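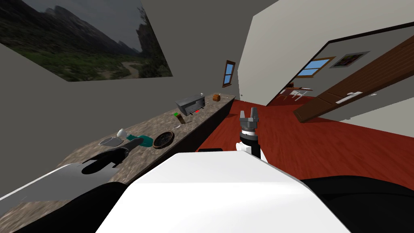

Mountain painting above the granite countertop

Search this site... Go

Griltener Folding Garden Stool: A Review After One Season of Garden Visits

By Brittany Girard

I visit a lot of public gardens, and most of them don't have enough benches. The small ones are the worst. Rojanasak, the walled water garden I go back to most often, has a single bench by the gate and none at all near the pond, where you want to sit. So in spring I bought the Griltener folding stool and carried it on every garden trip through November.

It weighs 785 grams on my kitchen scale. It folds flat into a sleeve with a shoulder strap, and the sleeve fits inside my day bag if I take the water bottle out. I usually just wear it across my back. By the end of a long walk I notice the strap, which is thin and has no pad, but the stool itself doesn't swing around much.

Setting it up takes a few seconds. You pull the legs apart, push the seat down until the center catch clicks, and sit. Taking it down is slower. The catch is stiff and you have to press it from underneath with your thumb, and if you have cold hands it's a nuisance. Mine has loosened a little since spring.

The seat is canvas and a good size. I can sit and draw for an hour without my legs going numb, which I couldn't do on the old Nister tripod stool I had before this. The Nister was lighter and packed smaller, but it tipped on any kind of slope. The Griltener has four legs and sits square on gravel, paving and short grass. On soft ground it does sink. At the edge of the Rojanasak pond the back legs went down far enough that I had to get up and move to the path. 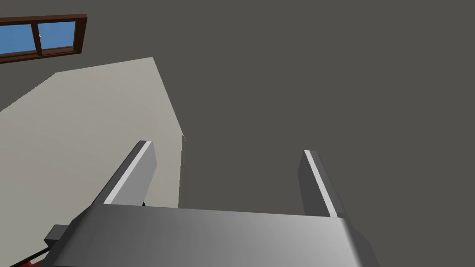

Griltener sells wide rubber feet for soft ground as an extra. I bought a set. They help on lawns and do nothing in mud, and one came off in long grass and I had to go back and look for it. If you mostly stay on paths, skip them.

Check the garden's rules before you bring any stool. Some places won't allow them on the lawns, and one small garden I went to in summer asked me to leave mine at the ticket desk because the paths were too narrow. That was fair enough. Two people could barely pass each other in there.

The canvas cleans up with a damp cloth. It has faded on top from the sun, and the stitching at one corner is starting to fray, though it still holds. The frame has some scratches and no rust that I can find.

I also borrowed a Venidach stool for a weekend to compare. It has a backrest and is much more comfortable, but it's heavy, and I wouldn't want to climb the 84 steps up to the terrace at Rojanasak with it. For a garden with parking close by, I'd choose the Venidach.

I paid $77 for the Griltener, sleeve included. That's more than I wanted to spend on a stool. I've used it enough to be satisfied with the price, and I'd buy it again, but I would look at the seat corners before taking it out of the store.

We use cookies to remember your settings and count visits to this site. Accept / Manage preferences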